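Cuaderno de taller — captura con pinzas de mano
3 de junio de 2022
C. Casado

Repaso de normas antes de seguir grabando. Lo apunto deprisa, luego lo paso a la hoja común.

De las 1.471 tomas del lote Rekton hemos tirado 43. Casi todas por lo mismo: marcador tapado al arrancar, o cable tirante que acaba moviendo la muñeca. Eso se arregla con disciplina, no hace falta tocar el software.

Regla 1. Tarjeta de marcador delante de la pinza al empezar cada sesión, dedos cerrados, sin mover la pinza mientras se enseña. Contar hasta 10. La tarjeta se coge por el borde, nunca con el pulgar encima del patrón (va por mí también).

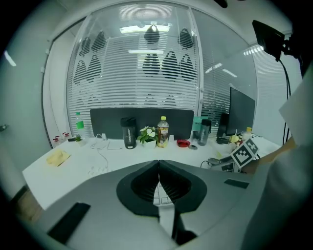
Si la tarjeta está doblada o tiene brillo, se cambia. Quedan copias en el cajón de Vishwakarma, imprimir más en mate. El procedimiento de Daltham pide repetir la comprobación cada 40 tomas — me parece bien, lo adoptamos tal cual.

Regla 2. Las dos pinzas a la vez, piloto verde en las dos antes de dar la salida. Si una se apaga a mitad, la toma se marca como nula aunque "haya quedado bien". Nada de rescatar trozos.

Regla 3. Cables. El de la derecha con bucle flojo, que no roce el canto de la mesa ni quede por donde se pisa. Mirar también el suelo: mochilas, cajas, la silla. Silla apartada si se trabaja de pie.

Regla 4. Caras de los cubos limpias y a la vista. No agarrar por el cubo!! Mangas por encima de la muñeca o remangadas.
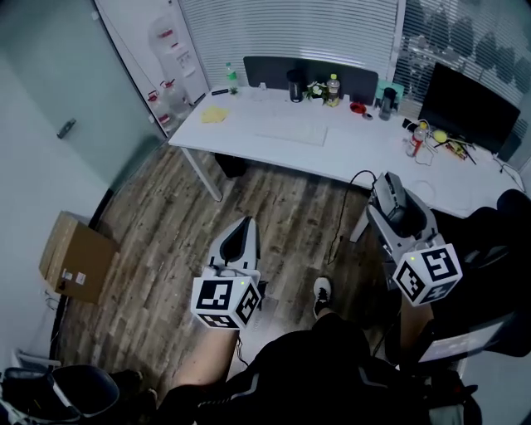 Fig. 2. Las dos pinzas con el verde encendido, mesa al fondo.

Regla 5. La mesa no se ordena entre tomas de una misma serie. Si alguien quita una botella o mueve el teclado, serie nueva y se anota la hora. Bebidas siempre con tapón puesto. Los objetos personales pueden estar, pero nada con nombres ni pantallas con correo abierto.

Dudas sin cerrar:
— la plantilla de Veveck no tiene casilla para "toma nula", de momento lo pongo en observacones
— quién firma la comprobación cuando se graba solo? Propongo que el mismo, pero con revisión al día siguiente
— guantes: sin guantes hasta que lo probemos en serio

Pendiente: pasar esto a una página, pegarla junto a la puerta, y volver a mirar las 43 tiradas por si hay alguna mal clasificda. Lo de la hoja lo hago yo el lunes.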